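I got to the Jorkorov workroom at eight in the morning, which the owner had warned me was the only hour she'd have both hands free. She didn't, really. She had a sleeve in one and a coffee in the other, and she talked to me for most of the morning over the top of a cutting table.

If you've bought a blouse online in the last few years and had to send it back, you'll see why I wanted to meet her. Jorkorov makes women's tops and a small run of dresses, and they got a bit of a following for one dull, wonderful thing – the size chart is right. I own two of their shirts. I ordered both by the numbers and both fit, and I'm a person who normally orders three sizes and keeps none.

"The chart is the last thing most brands do," she told me. "They've shot the clothes, they've written the copy, it's going live at midnight, and somebody copies the numbers over from last season. I did it too! My first summer I did precisely that, and I had a box of returns up to my hip."

What did people say in those returns?

"Shoulders. Always shoulders. Everyone thinks it's going to be the bust or the waist, and people will forgive you a waist. If the shoulder seam is sitting halfway down your arm, you look like you borrowed it."

She started out doing alterations in a dry cleaner's in Hiltmont, taking up pants and letting out bridesmaid dresses, and she says everything she knows about fit comes from those years on her knees with pins in her mouth. She kept a notebook of every garment she altered, with the label size on one side and the real tape measurements on the other. By the time she left, it had 2,155 entries in it. She got it down off the shelf to show me. The cover's gone and it's held together with bias tape.

"I'd have two size eights in the same afternoon, and one would be bigger than the other by more than the width of my hand," she said. "Same customer, same closet. And she'd be apologizing to me, like her body had done something wrong."

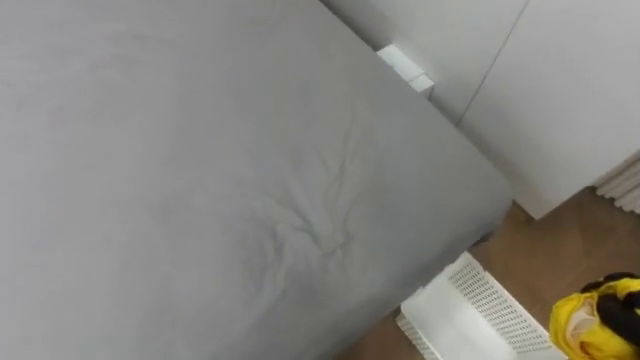
That notebook became the Sani blouse, which is still the one most people buy first. It's a plain thing, with a narrow collar and a back yoke and sleeves that roll without bunching up at the elbow. I asked how many tries it took and she laughed at me for quite a while.

"Sixteen. Sixteen samples of a blouse that looks like every other blouse. My sister-in-law wore number 11 to a funeral and couldn't lift her arms to hug anybody, so that was the end of number 11."

I wanted to know about grading, the business of turning one sample size into all the others, and I'll admit I'd always assumed a computer just scaled everything up. She made a face.

"You can do that. You'll get a neckline a horse could wear. People don't get bigger evenly, their necks hardly change, and their arms don't get four inches longer because their hips did. So I grade in two blocks. There's one for the smaller sizes and then I start over with a new fit model at size 16 and build out from her. It costs more and it takes me all of February."

Is it worth it, in money?

"Ask me in a good month." She thought about it a bit more while she pressed a seam open. "Yes. Fewer come back. A return costs me the postage and the steaming and the new bag, and then it's sat there out of season when somebody else could have been wearing it in June."

We got onto fabric, and I should say that if you get her onto fabric you will not be getting her off it again. She's gone over to a cotton twill for the fall shirts that she found through a mill agent, and she keeps the shrinkage results pinned up by the door. Every roll gets a square cut off it, washed hot, dried hot, and measured again. If it moves too much the whole roll goes back. She's unpopular with at least one supplier over this and seems to rather enjoy it.

"They say, nobody washes a blouse hot. I say, you haven't met my customers, they've got kids, everything goes in together."

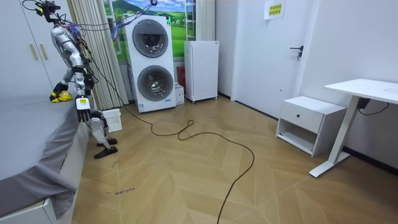
A white humanoid robot beside a bed with a gray sheet.

The new thing for this year is the Nilta, a wrap dress, and she's nervous about it. Wraps are forgiving at the waist and merciless everywhere else, and she's had real trouble with the neckline gaping when you sit down. The fix she's landed on is a tiny snap on the inside, plus a strip of stay tape along the edge so the bias doesn't stretch out on the hanger. I tried on the sample (of course I did). I sat, I stood, I reached for an imaginary top shelf, and it stayed shut.

The first cut is only 40 dresses. I told her that seemed low, given how fast the blouses go.

"If I've got it wrong I want to have got it wrong 40 times," she said. "I can fix 40 at that machine over there. I've done it before, with the radio on."

They'll come in navy and a rust color, and there's a green she can't decide on. She held it against my face by the window, then against her own, then put it back on the roll without telling me which way she was leaning.

Before I left I asked her what to do if you're between sizes, as I usually am. She told me to forget my own measurements for a minute, take the shirt I like best out of my closet, lay it flat, button it up, and measure straight across from underarm to underarm. Double that and compare it with the garment measurements on the page, not the body ones. I'd been reading the wrong column for 20 years.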